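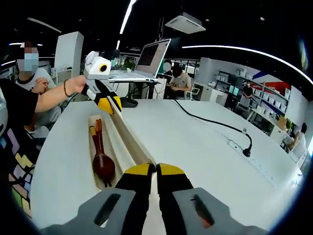

1/7/25

Rules for two-operator handheld gripper sessions, revision 8

I rewrote our session rules over the break. The previous text had grown to 384 lines and operators had stopped reading past the first page. The new one fits on a single sheet. Notes on the parts that changed follow.

Episode boundaries. An episode starts with both grippers open and still, and ends the same way. In the May set we let people start with the object already in the jaws, and the segmentation script misplaced the start in too many files. Those episodes are now tagged "held start" and kept out of training.

Handovers. Long objects (rods, ladles, trays) are passed with both grippers closed on the object before either one opens. The minimum overlap is 500 ms. The giver opens first and backs straight off along the approach direction. No twisting to free a stuck pad. If it sticks, stop and discard the episode.

Pads. Wipe them at the start of each block of 200 episodes and look for marks on the fingers as well as the pads. A worn pad is replaced together with its opposite number. Mixing old and new pads changes the closing width, and the Tikik calibration file assumes a matched pair.

Table. Anything not listed on the task card stays out of reach of the tools. Laptops and cables may remain on the table if they don't move during a block. I would prefer a bare table, but Viklow and the Drorkham site both work in shared offices, and a rule that gets ignored on day one is worse than a weaker one.

People. Bystanders are blurred before upload. The check is done by a second person, never by whoever ran the blurring.

Still open: whether jewelry on the wrist should be allowed. The Boström draft says no. Ours is silent, and I have left it that way until I can compare hand tracking with and without.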